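# Workshop tips: recording hand-held gripper demonstrations for wiping and cleaning tasks

These notes cover the floor and tabletop wiping set. They are written for people who already know how to put on the harness and start a recording. Tips are in the order you need them during a session. Corrections go to Gearóid Keane.

## Before you start

- Charge both grippers overnight. A gripper that drops out in the middle of an episode costs you the whole episode.
- Put the harness on over a close-fitting top and tighten the shoulder straps before the waist. A hood will push the camera forward.
- Check that every marker cube is seated flat and that its screw is finger tight. Do not use a driver. The threads are printed and they strip.
- Wipe the tag faces with a dry cloth. Glass cleaner leaves a haze on the print that you will not notice until the detector does.
- Run the Jarkon calibration once per session, and again if anyone drops or bumps a gripper.

## Setting up the surface

Paper works better than bare floor for practice. It shows creases when you press too hard, and it gives the tracker a plain background. Use one wide sheet if you can get it. Two sheets taped together will catch a cloth at the seam.

Tape the corners only. If you tape the full edge, the paper buckles in the middle once it has been leaned on a few times.

Turn off any lamp that stands behind the operator. Ceiling light is enough. Shiny floors reflect it, so place the paper where the glare falls outside the working area.

Keep cables to the outer side of each arm. Leave enough slack for a full reach and no more.

## Choosing a cloth

| Cloth | Grip | Notes |
|---|---|---|
| Microfiber, medium | Good | Default for this set |
| Cotton dish towel | Fair | Corners slip out on long strokes |
| Sponge cloth, damp | Good | Stiffens as it dries, replace often |
| Paper towel | Poor | Tears, not used in training |

Pick a color that stands apart from the surface. White cloth on white paper was the largest single source of bad labels in the first round.

## Holding and wiping

Bunch the cloth before you grip it. A cloth held by one flat corner drags behind the fingers and folds under itself. A bunched cloth makes a pad, and the pad is what the policy learns to keep in contact.

Hold the paper down with the free gripper. Fingers flat, light pressure, well clear of the stroke. Move the holding hand only between strokes. In the first round operators moved both hands at once, and the trained policy copied this and slid the paper off the table.

Stroke toward yourself or side to side. Lift the cloth fully at the end of each stroke, then reset. Short lifts look the same as contact in the wrist view, and the segmenter merges them into one long stroke.

Do not rush. The replay arm is slower than a person, and fast strokes are trimmed by the filter anyway.

Keep both cubes turned so that at least one face points up. If you roll the wrist past vertical, the tags are lost and the Esau tracker fills the gap by interpolation. Short gaps are fine. Long ones are discarded.
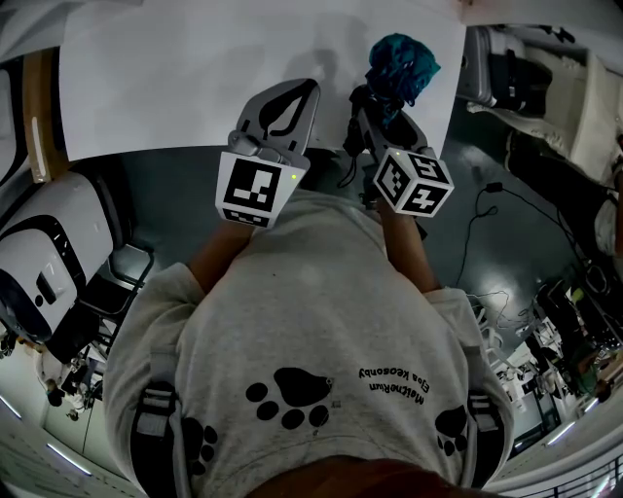 Lean from the hips and keep your head still while the cloth is down. Head motion does not spoil the gripper track, but it blurs the overview video, and the overview is what the reviewers use to mark success or failure.

## What the comparison showed

Rónán Carroll ran the comparison in December. The raw set held 3,055 episodes. Filtering for tag loss, dropped cloths and merged strokes left 3,000. A second policy was trained on a subset of 2,000, chosen only from sessions where the operator had followed the holding rule above.

Both policies were run on the Waltum arm pair with the same cloths and the same surfaces. The smaller set gave the better result on paper. It kept the free gripper still, and it regrasped the cloth less often. On bare tabletop the two were level - there is nothing to hold down, so the rule makes no difference there.

Neither policy handled a cloth that started folded into a square. Every demonstration in the set begins with a loose cloth. Folded starts are being recorded now under a separate task name. Please do not mix them into this one.

## Common faults

**Green light off on one gripper.** Restart that gripper, then recalibrate. Do not continue with one light off, even if the preview looks right.

**Track jumps sideways.** Usually a loose cube. Check the screw before you suspect the software.

**Cloth slips during the stroke.** Clean the finger pads with isopropyl alcohol and let them dry for 5 minutes. Lint builds up faster than you expect with new microfiber.

**Paper tears at the tape.** Use the low-tack roll from the Lombardi drawer. The clear tape is for boxes.

**Upload stalls.** Leave it. The queue resumes by itself, and starting a second upload makes duplicate episodes that have to be removed by hand.

## End of session

Loosen the cubes a quarter turn for storage, coil the cables without a tight bend at the plug, and put used cloths in the wash bin. Write the cloth type and surface in the session log. The filter reads both fields and skips any session where either is blank.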